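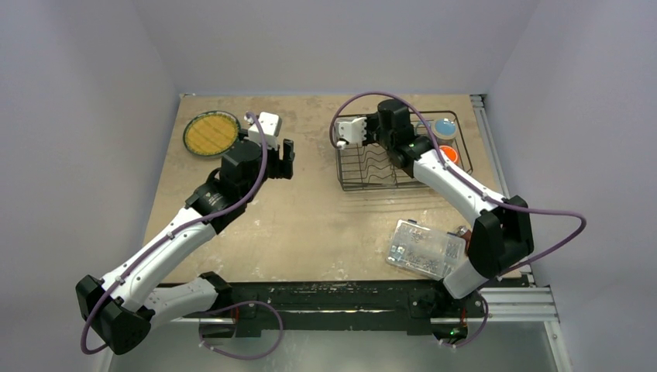 January, notebook 7, Illdale bench room

Started at 8 with the board. The marks towards the middle and the near left have been bothering me since we moved the washing-up things on to it, so I wanted to know what is a stain and what is only muck.

Wiped the whole top with warm water and a drop of washing-up liquid, then went over it with a clean damp cloth. Loose grime came away on the first pass. The dark spots did not shift. The whitish patches went faint while the board was damp and came back once it had dried, so I take those to be limescale or old cleaner sitting in the surface.

Tried three things on the worst patch, in this order:

White vinegar, let down half and half with water. Left for 2 minutes, wiped, rinsed. White patch fainter after drying. No change to the dark spots.
Bicarb paste, rubbed in with a soft cloth. Took the edge off one scuff. Leaves a bloom of its own if you don't rinse it twice.
The Planex cream cleaner from under the sink. Did the most for the scuffs but dulled the board slightly where I leaned on it. Would not use it again except on the very edge.

Anong looked in and said the dark spots are probably tea or metal marks and we should leave them alone. I agree. Sanding would go through the finish and then every drip would soak in.

Dish rack

The black wire one. Lifted it off and washed it in the sink with a bottle brush, mostly at the joints where the wires cross, as that is where the scale builds up. Ten minutes in warm water and vinegar first made it much easier. One joint underneath has lost its coating and there is a bit of rust starting. Dried it, dabbed on some of the enamel Xolani had left over from the shelf brackets, and stood it upside down by the window until after lunch.

Back on the right-hand side when dry. Chantelle asked whether it could go hard against the wall. I'd sooner it didn't, as water runs down behind it and the joint between board and wall is only a bead of sealant. Please leave enough room to get a cloth in.

Round dish

The yellow one with the grid lines and the dark grey rim. It has gone back to the far left corner, flat on the board. Washed by hand. I don't know how well the yellow would stand up to a scourer and would rather not find out, so soft sponge only. Checked the rim with a fingernail for chips and found none.

Tshepo wants to know where it came from so he can get a second. The order book has a line for 16 mixed pieces from Du Plessis but no colours given, so that doesn't settle it. Nithin is going to look through the old delivery notes.

To do

Second coat on the rusty joint if it shows through.
Oil or wax for the board? Nithin has half a tin of Clalto wax at home and will bring it in. Try it on the underside first.
New sponge. The old one is shedding.
Wipe along the back edge of the board at the end of each day – crumbs and drips collect there and it takes no time with a dry cloth.

Stopped at half past four. Board dry, cloths on the radiator.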